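How to Oil a Tired Wooden Tabletop

Posted September 30, 2018

Every wooden table reaches an age when it starts to look like it has been through a divorce. Rings, scratches, one pale patch where a plant sat for years. You can fix most of this in a weekend, or in three weekends if you are me.

First, find out what is on it. Put a drop of water somewhere unimportant and wait. If it soaks in and leaves a dark spot, the wood is bare or thirsty and you may carry on. If it sits there looking smug, there is a varnish, and you will have to sand through it before any oil will do you any good.

Wipe the top with a damp cloth and a little dish soap, then leave it overnight. Sand with the grain, starting at 100 grit and finishing at 220. Going across the grain leaves scratches that stay invisible until the oil goes on, at which point they are all you will ever see again.

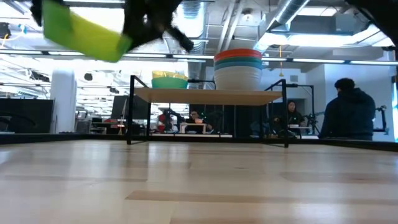
Drultbridge Home Repair Club, Furniture Table

Vacuum up the dust, then go over everything with a tack cloth. Now the oil. I use Grillico hardwax because the hardware store in Drultbridge stocks it. Santino Núñez swears by Paredes and will tell you so at length. Both go on the same way: a very thin coat, rubbed in with a lint-free rag, left for 13 minutes, and then wiped off until you feel you have wasted your money. Whatever you leave on the surface will turn sticky and collect crumbs until March.

Give it a day and do it again. Two coats will do for a desk, three for anything that sees soup.

Lay the used rags flat outdoors to dry, or drown them in a metal can of water with a lid. Oily rags in a heap can catch fire by themselves. I have no joke for this one.

Keep hot pans and wet glasses off the top for a week. After that, a fresh coat once a year keeps it decent. If the rings come back, buy a tablecloth.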